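The Soft Bin Comes Out of the Closet

Leonie Vogler used to keep her mail in a drawer, her scarves on a chair and her phone chargers wherever they landed. Now each of those has a fabric bin. She bought the first one from Janssen, a home goods store near her apartment in Eltia, and went back for more in November.

"I had hard plastic boxes before," she said. "They were fine in the closet. I didn't want to look at them in the living room."

Stores have noticed. At Janssen, soft storage used to share a shelf with laundry bags. It now has its own wall, with over 95 styles in felt, canvas, cotton rope and padded knits. Dark colors sell best, the store says, and green has passed gray.

The appeal is easy to understand. A fabric bin doesn't scratch a painted shelf or bang when it is set down. It gives a little when it is overfilled, and an empty one can be folded and put away. On a white table or bookcase, a deep color also hides the wear that shows up fast on cream and beige.

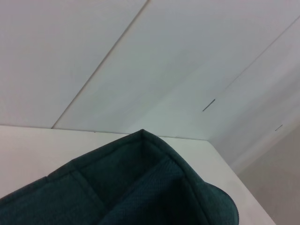

The weak point is the wall. Unlined fabric sags after a few months of use, and a bin that sags is hard to slide in and out of a shelf. Padding helps. So does a rim that is folded over and stitched, which gives the hand something to grab. Before buying, press down on one corner and let go. If it stays down, look at another bin.

Size matters too. Vogler measured her shelves and took off 2 inches on each side, then found that was more than she needed. For small things like chargers and keys, she likes a bin no more than 8 inches deep. Anything deeper and the keys end up under the mail.

Cleaning depends on the filling. Firkent, which makes a padded line called Sumia, recommends a vacuum brush and a damp cloth, and says to keep the bins out of the dryer. Cotton rope can usually take a gentle wash, but it should dry standing up – stuff it with a towel so it keeps its shape.

Vogler has one bin left without a job. It is on the hall table for now, and her gloves have started to collect in it.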